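Moltico Home Support: Ticket 135-200
Subject: Beige tray, faint smudges and a rocking question
Opened by: Miroslava Jurčo, Clirkinholm
Product: Moltico serving tray, rounded corners, beige
Status: Waiting on customer

Hello, and thank you for being so patient with me on the phone! I promised to write it all out properly, so I'm putting down everything I've tried with the tray (I do go on, my sister tells me, so get yourself a coffee). It came with an order of bits and pieces for the craft room in October and I've been fond of it ever since. The trouble is that the base never looks quite even to me, and when I set it down I get a little tap from one corner.

1. Looked over the base in good light. It's smooth and there are no scratches I can feel, just a few tiny specks and some faint smudges, and the color seems a touch grayer toward one end. 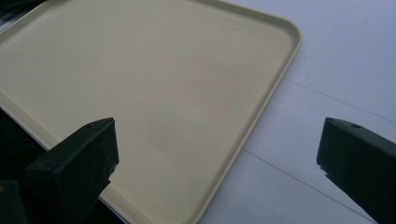
2. Washed it with warm water and dish soap, left it 19 minutes on the drying rack, and dried it with a soft cloth. The smudges got lighter but I wouldn't say they left.

3. Tried the tap test. I pressed each corner in turn on the kitchen counter and heard the noise from one of them, quite softly, then did it again on the low table in the craft room, where two flat boards sit over the wood. I put the tray on the plain white one, right up against the striped one.
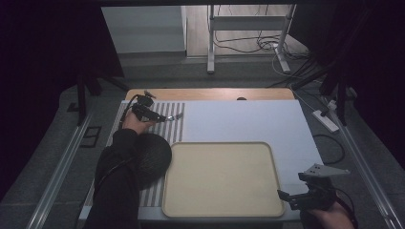
Reading time: 3 min

I did wonder whether the boards were to blame, as there's a join where the striped one meets the white one and the tray's rim comes right up to it. So I slid it over toward the middle of the white board and pressed again, and the tap was much fainter. I don't want to make a fuss over a tray if it's my own table that isn't level!

Reply from Oravec, Moltico Home Support, 25 Dec 2018
Dear Miroslava, what a lovely thorough letter. Please try baking soda mixed to a paste with water, rubbed in gently with a damp cloth and rinsed well. For the tap, could you lay the tray upside down on the kitchen counter and see if the rim touches all the way along? A gap under one corner would mean a slight warp, and we'd gladly send you another.

Reply from Miroslava Jurčo
Thank you, I'll do the paste tonight and the rim tomorrow once the counter is clear of baking. I'll write back under this same ticket number.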